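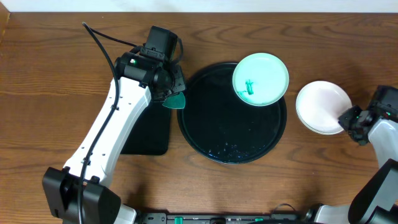 Dishes on a wooden table

Bokance: a list of family recipes, typed up

Hi! This is the folder where I keep my grandmother's recipes in a form a computer can read (she kept them in a biscuit tin, in two languages and terrible handwriting). There are 303 of them so far, mostly soups, bakes and pickles, and I add more when I get a free evening.

What you get

recipes.csv has one row per recipe: title, servings, oven setting, source card and my notes. ingredients.csv has one row per ingredient, matched up by recipe_id. The scans folder holds the original cards, minus 26 that I still need to flatten out before they'll go through the scanner.

Things to know before you cook

Cups are US cups. Gran wrote "a cup" and meant her blue teacup, so I measured it and converted everything. If a bake comes out dry, check the notes column first, then write to me! Oven settings are in Fahrenheit. Where a card only said "hot oven" I left the cell blank, and I'd love it if you told me what worked for you.

Four recipes have no servings number. One is the Brondton fruitcake, which feeds whoever is in the house.

Changes

October 9, 2021: fixed the vinegar in 32 pickle recipes (I'd mixed up tablespoons and teaspoons, sorry, sorry). Split "butter or marg" into two columns.
January: first upload, soups only.

Thanks

Annatjie Adams read the Afrikaans cards out loud to me over the phone. Sipho Ngubane wrote the little script that finds duplicates, and it caught three versions of the same bean soup. I kept all three.

Use any of it however you like. Just keep Gran's name on the fruitcake.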